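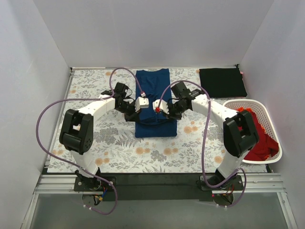 Two-arm garment cell, Lowther open day. Navy piece on the table, both grippers over it.

Spent the afternoon at the Lowther open day in February. Thread on the garment folding demo, mostly for people who asked about cycle times and cable routing. 1/

The cell is two small arms facing the operator side, grooved aluminum rail along the front, plain gray panels on the other sides. Work table in between. Stanisława Nowicki ran the session and took questions while it was moving, which I appreciated. 2/

Task as stated: take a garment from the basket, lay it out, fold it, put it on the stack at the rear right. Each of those is scored separately. A garment that gets folded but lands off the stack counts as a partial. 3/

Numbers from the handout. 3,206 recorded folds in the training set. 74 percent full completion on garments the system has not handled before. I asked for the figure on garments it has handled. They have it but were not giving it out. 4/

The table cover is a printed sheet, gray leaves and orange blossoms. I asked. They rotate covers so the policy does not learn one background. Plain white gave them good results in the lab and poor results everywhere else. 5/

Dark fabric is the hard case. Navy and black show few usable shadows under flat overhead light, so edges and openings get missed. Kyung-tae Ra said they spent longer on dark knits than on everything else in the set combined. 6/

Layout before folding is where most of the time goes. Stallik, who built the controller, let each arm regrasp as often as it wants. On one shirt I watched the left arm take the same corner four times. No timeout fired. There is a timeout, it is just long. 7/

Clearance. When both grippers work near the middle, the gap between the housings gets very small. Collision checking is done on simplified shapes with a margin, and the margin was cut twice last year to let the hands get closer. Ga-eun Woo would not say what it is now. 8/

Cabling is external. Purple cable on each arm, looped with a lot of slack, zip ties near the base. Red connector on one gripper, white and red on the other. I would want strain relief at the wrist before running this for a full shift. Their answer was that a cable is cheap and swaps quickly. Fair, if you have someone there to swap it. 9/

Exposed wiring at the base housings too. Fine for a demo cell. I would not sign off on it in a laundry with lint in the air. 10/

Someone asked about force sensing. There is none at the fingertips. Grip is inferred from motor current. It works on towels and sweatshirts and gets vague on anything thin. Keabetswe Mnguni is testing a different finger pad for that, no date given. 11/

Longest unattended run so far is up to 50 garments, depending on what you count as unattended. Resets by hand were excluded from the count in one slide and included in another. I pointed this out and it was written down. 12/

Compared with the Grorach demo last fall: Grorach is faster per fold but needs the item presented flat. Lowther starts from a crumpled pile. I would not put the two cycle times in the same table, and I have already seen two posts that do. 13/

Price was not discussed. The only cost figure anyone said out loud was 3,000 for a spare arm, and I did not catch whether that includes the gripper. Will correct if someone has it in writing. 14/

Things I did not get to see: sleeves turned inside out, anything with a zipper, two garments stuck together coming out of the basket. Hyun-seo Ok says the last one is the most common reason a person has to step in. 15/

Slides are supposed to go up on their site by the end of the month. I will add the link under this post when they do. 16/16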